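About > Our story > Who we are

Canau is a knitwear and mending workshop. We make sweaters, we fix sweaters, and we teach people how to look after the ones they've got. Small team, long table, too much yarn.

Started by Salamatu Aryee and Dela Laryea out of Salamatu's spare room. Proper workshop now, with a door and everything.

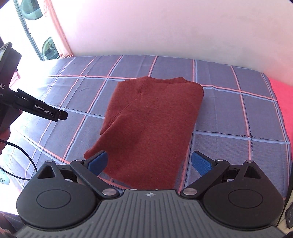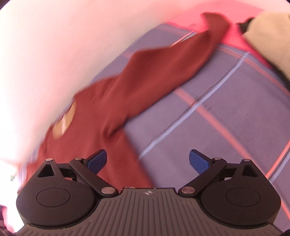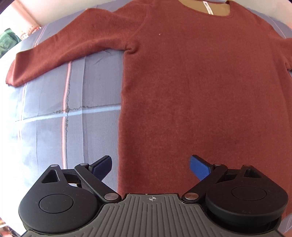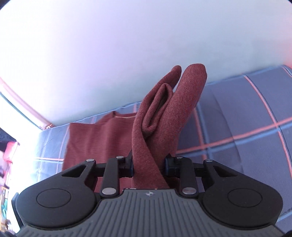

Salamatu had been knitting for other labels for years and was tired of seeing good pieces come back with one bad elbow and get written off. Dela did the books for one of those labels. They talked about it over lunch for most of a winter, then bought a second-hand knitting machine from a school that was clearing out its textiles room. It needed a new carriage. It still needs a lot of things.

First order was 16 cardigans for a choir. Two came out too long in the arm and we redid them. The choir is still with us, they reorder every April.

What we do now

Sweaters - crew neck, cardigan and a heavy roll neck, made in small runs. The wool comes through Abugri, who spin and dye it for us. When a color runs out it can be a while before it comes back, so please ask before you plan around it.

Repairs - elbows, cuffs, moth holes, pulled necklines, zippers on knit jackets. Any label, doesn't have to be one of ours. Last year we mended 832 pieces. Matching thread if we have it, visible darn if you'd like one. Kwaku Aidoo runs the repair desk and will tell you straight if something isn't worth the money.

Classes - evenings, 6 p.m. start, six people at a time. Darning, washing wool, storing it, picking up dropped stitches. Bring something broken. We suply the needles and the tea.

Who's here

Salamatu Aryee - design, patterns, machine work
Dela Laryea - money, orders, answers the phone
Kwaku Aidoo - repairs
Mohammed-Awal Agbenyega - finishing, linking, buttons, all the hand sewing
Kwaku Gyamfi - classes and the shop counter

Yes, two Kwakus. Put the surname on your email or it goes to the wrong one.

How we work

One piece, one maker, as far as we can manage. Mohammed-Awal finishes every neckline himself, and that is the slow part, so a made-to-order sweater takes six weeks. Longer before the holidays. We've tried to speed it up and the collars got worse, so we stopped trying.

Seconds go on the rail by the counter at a lower price. Yarn ends go to the classes. Worn out pieces we can't save get cut up for patches, if the owner says ok.

Looking after yours

Cool hand wash, wool soap, no wringing. Roll it in a towel, then dry it flat. Fold it, dont hang it - shoulders stretch on a hanger and there's not much we can do about that afterwards. Cedar helps with moths but a clean sweater in a closed bag helps more.

Visiting

Shop counter is open afternoons. Repairs can be dropped off any time we're open, no appointment. Please wash things first!! For a fitting or a bigger order, email Dela and she'll find you a slot. Parking is round the back, mind the step.

Related
Repair prices and turnaround
Class list and booking
Our wool: a visit to Abugri
Sizing guide
How to darn a cuff
Jobs at Canau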